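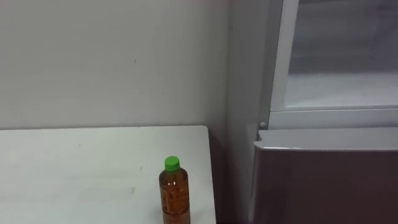 ヒューマノイド導入計画に関するよくあるご質問(予算・設備編)

本ページは、Dashamの評価用区画の利用、および機体の導入をご検討中の部署に向けて、予算申請前に多く寄せられるご質問をまとめたものです。評価課題は冷蔵庫と机の間の飲料の取り扱いを基本としております。緑色のキャップの付いたペットボトル1本と机、冷蔵庫があれば課題は成立しますので、対象物の購入費を別途計上いただく必要はありません。

Q1 見積書には何が含まれますか。
機体本体、両腕の多指ハンド、制御用計算機、初期設定作業が含まれます。Bodicoの標準構成は税抜730万円です。搬入費および床の養生費は含まれませんので、別項目として申請してください。

Q2 購入とリースのどちらが適していますか。
利用期間が二年未満の場合はリースをお勧めしております。リース契約の窓口はRivasです。中途解約の条件は契約ごとに異なるため、申請書に写しを添付してください。

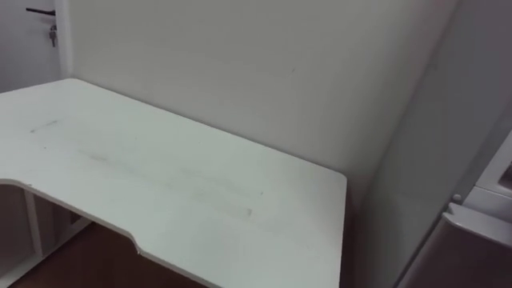 なお、年度をまたぐ契約については、5月の受付開始後に改めて手続きが必要となります。

Q3 机や冷蔵庫は専用品を用意する必要がありますか。
専用品は不要です。既設の什器をご利用いただけますが、評価の途中で位置や機種を変更すると、それまでの記録と比較できなくなります。更新の予定がある場合は、導入前に済ませてください。

Q4 ハンドの予備は予算に含めるべきですか。
左右各1台の予備を推奨します。指部の交換部品のみを備える場合の年間費用は、約280千円を目安としてください。
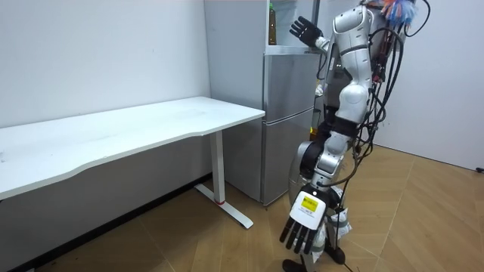
交換部品はPremitzから取り寄せとなります。納期が年度末にかかるおそれのある発注は、事前に設備担当へご相談ください。

Q5 設置場所にはどのような準備が必要ですか。
機体の旋回範囲を確保し、ケーブルが通路を横切らない配置としてください。電源工事を伴う場合は、施設管理部門の承認が必要です。床材の指定はありませんが、段差のある場所には設置できません。

Q6 操作者の教育費はどの費目になりますか。
研修費として計上してください。基礎講習は1名につき372千円で、教材費を含みます。既に他機種の講習を修了している方には、短縮講習(281千円)をご案内しております。 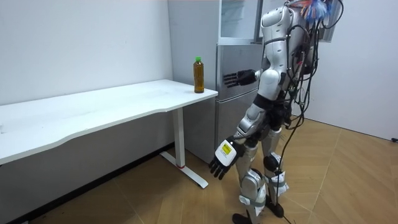 講習の修了証は機体の使用許可申請に必要となりますので、原本を部署で保管してください。

Q7 保守契約は必須ですか。
初年度は必須です。次年度以降は任意ですが、契約のない機体の修理は都度見積となり、代替機の貸出は行いません。

Q8 申請から稼働までの期間を教えてください。
什器と電源が整っている場合で、おおむね四か月です。カメラの固定位置の確認は搬入後に行います。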